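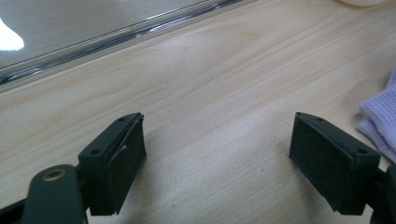
3 min read

Operators wanted: teach a machine to put the laundry away

Posted 06/11/2019 by the Sestness home chores group

Can a machine fold your shirts yet? Sort of, on a good day, if the shirt is the one it practiced on and you've got all afternoon! We think it can do a lot better, and we're looking for people to help us find out how much better.

Sestness is a small shop with a big interest in dull work. Our Claretti project covers the chores most of us do with half our mind somewhere else: folding, rolling, stacking, putting small things where they belong. People are wonderful at this stuff. You grab a piece of cloth by whatever corner is closest, give it a shake, and your hands sort out the rest. A machine has to learn all of that from somewhere, and right now it learns from people working with a gripper in each hand.

That could be you. The job is paid, part time, and runs through the end of January, with a good chance of more hours after that.

What a shift looks like

You work at a table, mostly with soft things: T-shirts, washcloths, socks, dish towels. You pick them up, fold or roll them, and place them in bins and divided trays. Then you mess it all up and start again. A shift is 3 hours with breaks whenever your wrists want one (they will, the first week). The Claretti library stands at 3,298 finished chores, and folding is by far the biggest pile, and still the one the machines find hardest.

Cloth is such a great problem. A mug is the same mug every time you reach for it, but a T-shirt has a new shape each time it lands. Rolling one up and standing it next to a tray takes a grip that's firm enough to keep the roll together and light enough to let go without dragging it back out.
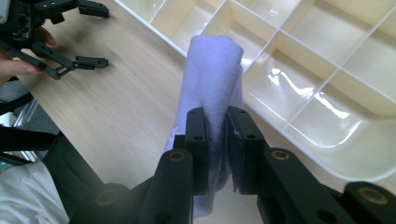
Who we're hoping to hear from

You don't need any background in robots. Some of our best operators came from hotel laundries, shoe stores and a bakery. We'd love to meet you if you have steady hands, can do the same thing many times without rushing it, and will speak up when a task makes no sense. Left-handers, please apply, we're short of you. You should be 18 or older and comfortable sitting or standing at a table for most of a shift.

We're also keen on people who have worked shop floors. Our partner Hivico wants to try the same methods on shelf stocking and returns, and there's a lot we don't know yet about how a returned sweater gets back into shape for the rack. If you've done that work, you know more than we do.

Where things stand, so you know what you're joining: flat folds on small cloths are going pretty well. Long sleeves are a mess. Anything twisted or half rolled still takes a person, and untwisting is the task we'll ask new operators to spend the most time on. 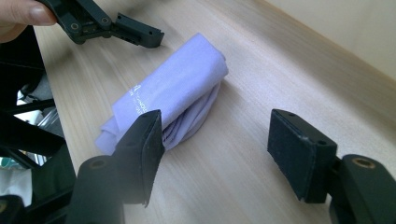 Pay and how to apply

New operators get 600 dollars for the training block, paid when you finish it, and an hourly rate from then on that we'll go over with you on the phone. Lunch on longer days comes from Đồng, the noodle place downstairs, and it's very good.

To apply, write a few lines to Bontu Gidey, who runs the operator team. Tell her which chore you'd hand over to a machine first and which one you'd keep for yourself. No résumé needed. If it looks like a match, she'll invite you in for a short tryout at the table, where you can have a go with the grippers and ask us anything you like.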